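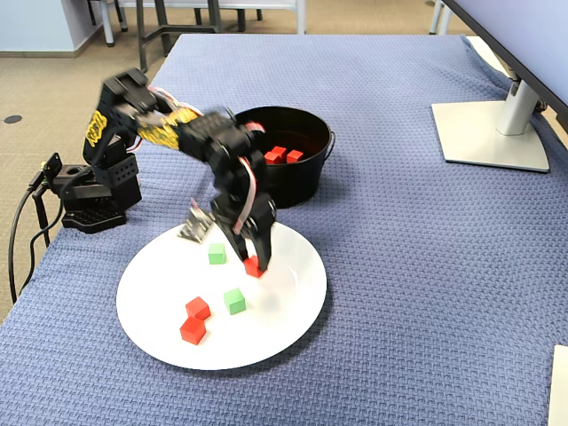
Start Magazin Werkstatt Kontakt

Kleine Würfel, rot und grün

Bei Gultico in Grellelden werden Holzwürfel auf Tellern sortiert. Die Leiterin der Werkstatt hat das so eingeführt. »Vorher hatten wir Schalen, da sieht man nur die obere Lage«, sagt sie. Der Teller ist weiß und rund, mehr verlangt sie von ihm nicht. Auf den Tisch kommt ein Tuch. »Auf der blanken Platte klappert es den ganzen Vormittag.«
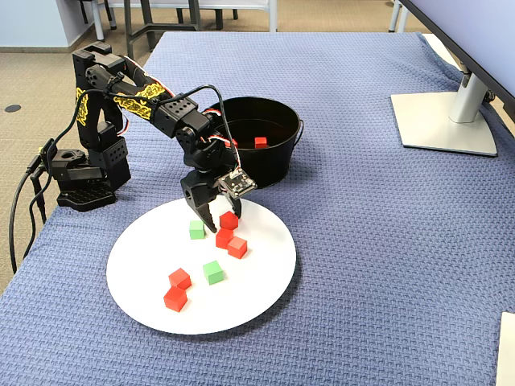 Lesezeit: 3 Minuten

Rot und Grün sind die ältesten Farben im Programm. Ein Blau gab es auch einmal, die Serie Tudose, 256 Kästen, danach war Schluss. »Das Blau ist uns nachgedunkelt«, sagt sie. Im Januar wurde ein neuer Ton probiert, entschieden ist noch nichts.

Auf den Teller legt sie nie viele Würfel – eine Handvoll, dann wird geschaut, ob die Kanten sauber sind. Fertige Ware kommt in den Eimer. Ein Kasten enthält 23 Stück, verkauft wird vor allem an Kindergärten und an einen Laden in Sulton.

Ob sie die Würfel zu Hause noch sehen mag? »Meine Enkel haben Plastik«, sagt sie. »Das haben die Eltern gekauft.«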